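Homework table: where do the pencils and crayons live between uses?

Posted in Home Organizing > Kids and Schoolwork

Matěj Paulík
Member, 207 posts

We have one good table and it has to be a desk until dinner, when it becomes a table again. The art supplies have not been told. I clear the pencils off at 5 and by the time I have found the forks there are pencils on it again.

So far I have bought a blue plastic pencil box with a lid on a hinge. I also put a little raised desk at one side to hold the office stuff, which was supposed to free up the main surface and has mostly given me a second surface. The crayons are still in the box they came in, and I would like them to stay that way for at least the month of June.
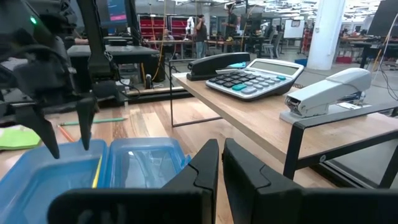
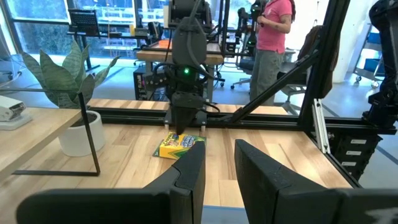

Should crayons and colored pencils be kept in the same box?
Keep them apart if you can. Crayon wax rubs off on the pencils, then on the hands, then on the homework, and pencil points gouge the crayons in return.

That was my sister's ruling, anyway, and she has raised three children and one husband. My remaining trouble is the pencil box. The lid folds all the way back, so it takes up twice the room open that it does closed, and whatever we use next ends up on the table beside it. Do I get a cup? A drawer? A second house?

Thanks in advance. Please don't tell me to label things. I have labeled things.

6 people found this useful

Gimberg
Top contributor, 2151 posts

Get a cup, a heavy one. A box with a lid is for carrying pencils to school and a cup is for using them at home, and most of the mess comes from asking one to do the other's job. Points up, so you can see the colors without tipping everything out.

Leave the crayons in their own box for as long as the cardboard holds. When the flap goes, move them to a shallow tin. Avoid deep tubs. The brown ones rise to the top and the one your kid wants goes to the bottom and stays there until college.

As for the raised desk, pick what is allowed on it and stick to that. Ours holds a stapler, the tape and a pair of scissors. Anything else found there after dinner goes in a shoebox in the hall closet, and you have to ask for it back in a full sentence. We lost a calculator that way for most of a winter. It was mine.

If you are clearing for dinner, put the whole lot on a tray with a lip and carry the tray off. One trip. I use an old baking sheet.

11 people found this useful

Prandar
Member, 1022 posts

We just eat in the kitchen now

2 people found this useful

Protach
New member

Agree with the tray but not the cup. A cup on a table with children is a thing that gets knocked over, and the pencils roll under the radiator where you can't get your arm. We use a flat cutlery organizer, the kind for a drawer. Pencils in the knife slot, crayons in the spoon slot, erasers wherever.

Also sharpen everything on one evening and be done with it. Does anyone know if the little metal sharpeners can be re-bladed or do you throw them out?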